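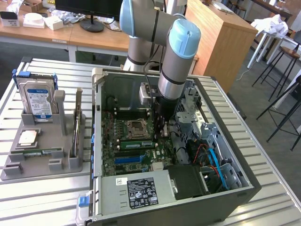
I always lay a tower flat on its side before I touch the insides. Memory sticks go in so much easier when you're pushing straight down (and a dropped screw can't roll off under the desk!). I keep an old muffin tin next to me for the screws, one cup per part. Last September I swapped 2 sticks and a hard drive for my sister and had every screw left to put back. Oh, and unplug it first, then hold the power button for 7 seconds.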